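Custanwood Documentary Reviews

Hi, I'm Gus Pennington, and I put this collection together because I watch too many documentaries about money and work and then argue about them with anyone who'll sit still. It holds 374 short reviews, all in English, all written by me or by readers of my old Custanwood blog.

What's in it

One plain text file per review, plus a spreadsheet with the film's title, its year, and a column I call "slant" (does the film argue a case, or mostly just watch people?). Most reviews run between 300 and 800 words. A few of my early ones ramble on a lot longer — sorry, I was excited!
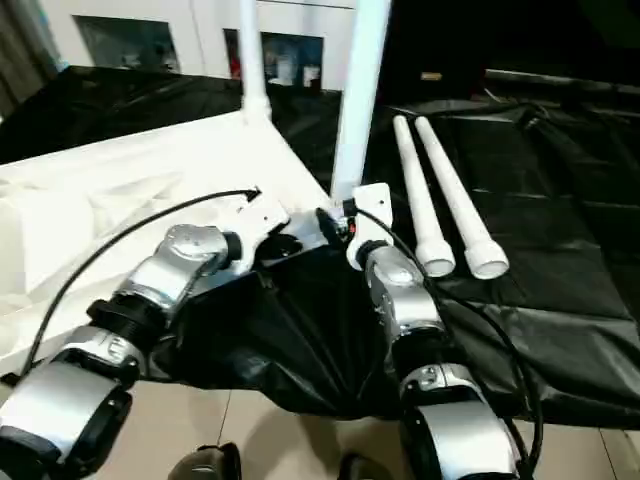 The slant column is my own opinion and you should treat it that way. I went back and forth on Akska, a slow film about a cannery town, for weeks. In the end I marked it "watches," and my friend Sandu still thinks I'm wrong (his review is in there too, so read both).

Known problems

16 reviews have no year, mostly festival screenings where I lost the program. The Castell folder uses a star rating and the others don't. I haven't tried to convert it.

Using it

Go ahead and use it for class, for your own blog, whatever you like. Please keep the reviewers' names attached. Spoilers are everywhere and I haven't tagged them.

Last updated Friday, July 13, 2018. The next batch should go up in February.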